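Handout 4: Looking after the gripper on the Mirkusa two-arm cell

Both arms carry the same parallel gripper, a Hadent body with two black fingers. The fingers are screwed to sliding carriers and wear at the tips first. The rest of the unit needs little beyond cleaning, but the carriers drift out of centre if the cell has been run hard.

Before any work on the fingers, put the cell in hold and leave the second arm parked. Close the gripper without a part. The fingers should meet along their whole length, with a narrow, even seam. A seam that opens towards the tip points to a loose carrier screw or a worn pad. Look also at the corners of the triangular cutouts, where cracks start.

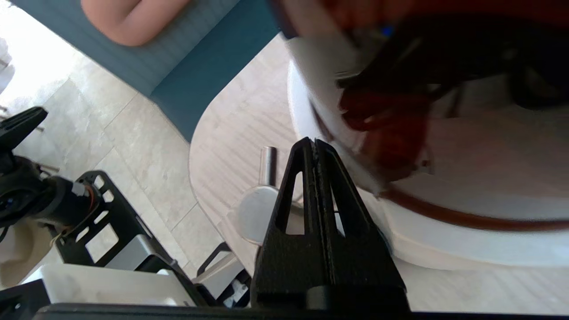 How often should the fingers be re-zeroed?
Every 800 cycles, and again after any finger change or collision. The count is kept by the controller and is not reset by a restart.

Procedure for re-zeroing:
Open the service page in Garrido and select the arm.
Drive the fingers closed at the lowest force setting.
Wait 2 seconds, then store the position as zero.
Open to 26 mm and check the gap with the gauge block.
If the reading is out, slacken the carrier screws, centre the fingers by hand and start again.

Cables are checked at the same time. The run at each motor joint must have enough slack for full travel – a tight loop will pull on the connector and give false position errors. Renew any tie that has cut into the sleeve.

Replacement fingers are ordered from Fastonia under part 266, always as a pair. Write the cycle count in the cell log when they are fitted.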